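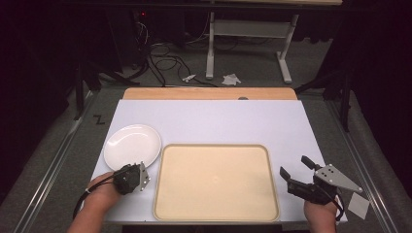

A cream-yellow tray and a white plate on a covered work table.

Print this page | E-mail this article

The Case for the Empty Tray

By Floarea Sandu
September

Most advice on setting a table starts with the plate. I think it should start with the tray, and with the tray empty. I have held this view since I ran the dining room at a guest house in Stoltow, where we sent out 53 breakfasts on a full Monday and every one of them traveled on a tray.

A tray is a boundary. Its rim fixes the area available, and anything that does not fit inside the rim does not go. People who load first and measure later end up with a cup balanced on a saucer balanced on a napkin. The correction is simple. Put the tray down bare, close to the front edge of the table where you stand, and set the plate beside it. Look at the two together before moving anything. A round plate in a rectangular tray wastes the corners, and the corners are where the cup and the salt have to go. If the plate takes the middle, the corners are too small to use. Push it to one side and you get a usable strip along the other.

Color matters less than the catalogs suggest, with one exception. White on white is hard to work with. A white plate on a white sheet loses its edge in a dim room, and edges are what you judge distance by. A yellow or tan tray solves this cheaply. A rim a shade darker than the flat part is better still.

The cover on the table deserves a word. I prefer a smooth one, and I do not mind if it stops short and leaves a strip of wood showing at the far side. Michalis Vrettos, who wrote to this page from Plirnberg after my last column, considers that slovenly. He wants the cloth to reach every edge with an equal drop. For a dinner I would agree with him. For a work table the cover needs to reach as far as the work does, and a strip of bare wood is a sensible place for whatever is not part of the setting.

Mr. Vrettos also objects to trays at the table in any form, on the grounds that they belong in cafeterias. He is entitled to his cloth, but a household of two that eats in a different room from the one it cooks in will make 24 trips in a week without a tray where it could make half that with one. I counted ours in Taltville before I bought the second tray.

Depth is the remaining question. A high rim holds spills and makes it awkward to slide a plate out. A low rim does the opposite. I use the low one and fill the cups less. Buy the tray after measuring the plates you own, and take the largest plate to the store with you.

Print this page | E-mail this article | Back to top
Contact the opinion desk | Copyright Taltville Opinion Pages. All rights reserved.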